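Evening Sewing at Prultbridge — Handout for the Second Half of Term
Posted Thursday, May 2, 2019

Welcome back, everyone, and what a pleasure it was to see so many half-made collars come through the door last time. I promised to write up what we went over at the cutting table, and also the part we ran out of time for, so please put the kettle on and bear with me.

We are still on the Flila pullover, the one with the short zipper and the stand collar. By now you should have the front, back and sleeves cut, and the shoulder seams basted. If you missed the January classes and are coming to this fresh, don't fret. Cut the front in one piece and leave the neck opening alone until we are together.

The zipper opening

A quarter zip frightens people, I think, mostly on account of having to cut down the middle of a perfectly good front. I have been sewing for longer than I care to say and I still take a breath before I do it. Mark the center front with a line of hand basting in a bright thread you can see from both sides. Fuse a strip of light knit interfacing to the wrong side, a little longer than the zipper, and let it cool completely before you pick it up. Stitch the narrow box around your line, then cut down the center and out to the corners, right up to the stitching and no further.

Now turn the box through and press it. Take your time over the bottom end. A knit will want to spread there, and if the base of the box comes out wider than the zipper you will get a little pouch under the slider that no amount of steam will shift. Pin, then baste, then try the thing on before you go near the machine. Yes, with the pins out!

Several of you asked how the finished line ought to look on a person sitting down with an arm lifted, which is a good question, seeing that we spend so little of our lives standing up straight like a dress form. A dark sweater is the hardest to judge. The zipper can sink into the fabric, and you find yourself tilting your head this way and that to see whether it runs true. 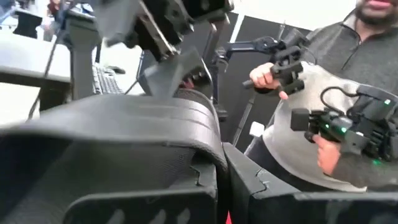
Dark gray quarter-zip with the collar raised; the zipper line runs down from the neck.

When you look at your own, sit in a chair, lift one hand to chest height as if you were holding something, and have a friend look at you from the front. What you want to know is whether the line drags toward the raised arm. A small amount of pull is only the fabric doing its job. If the whole front swings over, the armhole is probably too low, and we can take it up together at the side seam.

The collar

The stand collar on the Flila is a folded rectangle, cut with the stretch going around the neck. Divide both the collar and the neckline into quarters and match the marks. Stretch the collar gently to fit and never the neckline, or it will ripple like a lettuce. If your fabric is on the floppy side (the Frade jersey certainly is, lovely as it feels) put interfacing in the outer half only, so the collar can stand without scratching anybody's chin.

Finish the two top corners by hand. I know, I know — but the machine always chews them, and a dozen small stitches will save you a sulk.

About layers

Leave room for whatever goes over the top. A padded vest, or even a cushion held in the lap, presses on the lower front and can push the zipper upward into a bump. Try your pullover with your usual outer layer before hemming. Lighter gray over darker gray makes a very handsome pair, if anyone is still dithering over colors.

To bring next time

Your pullover with the zipper basted in. A zipper foot. Hand needles and your good small scissors. Matching thread, and if you are buying it new, Haninard sells a cone with over 1,000 yards on it, enough to share with a neighbor at the table. A scrap of your own fabric for testing the stitch length, please, not a scrap of somebody else's.

Filed under: Knits & Pullovers, Class Notes, Zippers
40 shares | 2 comments

buttontin wrote:
Basted mine in last night and the bottom of the box is puckered on one side only. Should I unpick the whole thing or can it wait until class?

Reply from the course tutor:
Leave it just as it is and bring it along. One side only usually means a corner wasn't clipped quite far enough, and we can sort that out without unpicking the zipper.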